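Two-armed robot takes shape at Brodden workshop

August 9, 2025

Members of the Brodden shared workshop have settled on the layout for their first two-armed robot, and are now working through it in simulation before any more metal is cut.

The build is led by Saadet Yurt, a retired fitter, and Hüsnü Yüksel, who writes the control software in the evenings. They have given it 10 months so far. The machine is known in the workshop as Lanier, after the street where the first arm was put together on a kitchen table.

Lanier is meant to stand at a fixed spot and reach for things on either side of a workbench. Before it is trusted near a bench, the pair want to know how well it judges the distance to a simple target. The targets are red balls on thin upright stands, set on the floor in front of the robot. Yüksel modelled a plain room for the tests and moves the stands between runs.

"A ball looks the same from every side, so there is less to argue over when the arm goes to the wrong place," he said. "We had 57 runs in the log last time I looked, and plenty of those were my own typing mistakes." 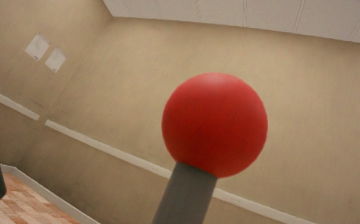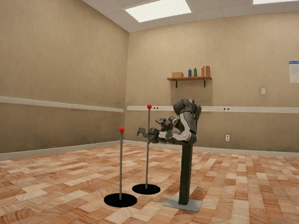
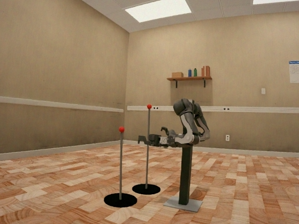 The Lanier model in its simulated test room. The first view is a close-up of a red ball; the other two show the robot on its post, with the target stands to its left.

Yurt has been looking after the mechanical side. An early drawing had the arms on a low trolley, but she wanted them up on a post with a flat base plate, which takes up less of the floor and can be bolted down later. The post leaned slightly in some of the latest views and she has asked for that to be checked – she would like the drawing to be right before she orders steel.

The parts budget comes from the workshop's equipment fund, along with a small grant from Öztürkmen, a local tool hire firm. The grippers are the largest cost still to come. Yurt has had three quotes and expects to choose one by the end of the month.

The real robot will go in the back room at Brodden, where the old lathe used to be. A first switch-on is planned for November, with one arm fitted and the second to follow when it passes its checks. Members who want to help with wiring can leave their name at the front desk.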